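Three days in Groldale for the autumn poker series, and I'm finally home with a proper cup of tea and a phone full of notes. I promised the Tuesday home game a write-up, so grab a snack, because I never learned to keep these short.

I drove down with Juniper Park, who had the good sense to book rooms at the Vutado months ago. It's attached to the card room by a covered walkway (bless whoever designed that, the wind was feral) and we were checked in by two. I dumped my bag, rang down to ask about a late checkout, got told no very politely, and went off to find the registration desk. 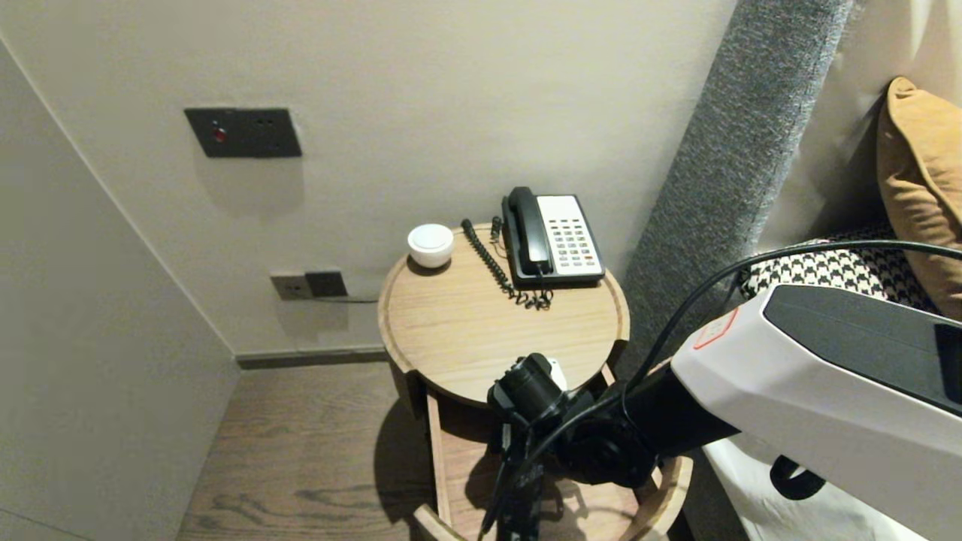
*Bedside at the Vutado.*

Registration was a breeze. They've moved it out of the foyer and into the old bistro, so you're not queueing through the pokies any more, and the bloke on the desk had my seat card printed before I'd put my licence away. The main event got 290 entries, which is massive for a room this size! I played it last time it ran and we barely filled the back half.

## Day one, or how I lost with kings

My starting table was lovely. Torben Baumgart was two to my left, a retired surveyor who'd played every one of these since they started, and he had a story for each colour of chip. I chipped up slowly through the first few levels, mostly by folding and nodding. Then, just after dinner, I picked up kings under the gun, raised, and got a call from Dexter Okafor on the button. Flop came queen high, I bet, he called. Turn was a brick, I shoved, he snapped me off with a set of queens. Fair enough too. He was very nice about it and bought me a lemon squash at the break.

I had a few blinds left, doubled once with ace-nine, and went out in 29th. Three tables left and a small cash, so the petrol's covered and so is Juniper's laksa, which I owed her from the drive.

I didn't sleep much. I was in that wired state where you replay the hand over and over, and yes, I'd still shove the turn. 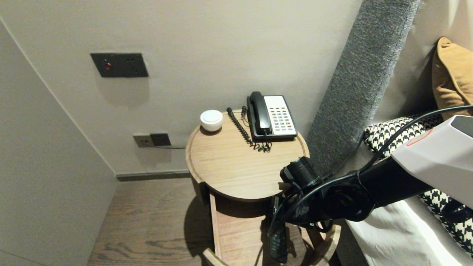 ## The tour of the back rooms

Best part of the trip, easily. Vaughn Greenberg, the tournament director, takes a handful of players behind the scenes on the second morning if you put your name down. We saw the chip store, the dealer training tables and the little cage where the Nguyen-Tran shufflers get serviced. One had its lid off and I could have stood there all day. So many rollers!

Vaughn let us each pitch a hand to the table under the eye of a dealer trainer, and I managed to flip two cards face up and put another on the carpet. Juniper was irritatingly good at it. She's been dealing our home game for years, mind you, so I'm calling that one rigged.

They're also trialling a Trirkov clock system, where the blinds and payouts update on every screen at once. I asked what happens if it crashes. There's a whiteboard behind the bar, apparently.
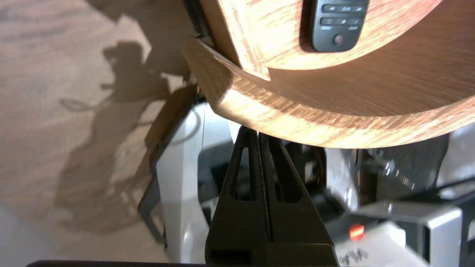 ## Final table

I railed the last day with a bucket of chips (the hot kind). Six players, great crowd, and a very long heads-up between Dexter and Thaddeus Nakamura. Dexter had the lead for most of it, and I was shamelessly barracking for him so I could say my kings went to the winner. Then Thaddeus flopped a straight with eight-six and took the lot. Dexter shook everyone's hand and went straight to the cash game.

Parking is free if you get your ticket stamped at registration, and the kitchen shuts at ten sharp, so order before the last break. Juniper has already put our names down for next year's tour, and Torben says he'll save us seats at the bar.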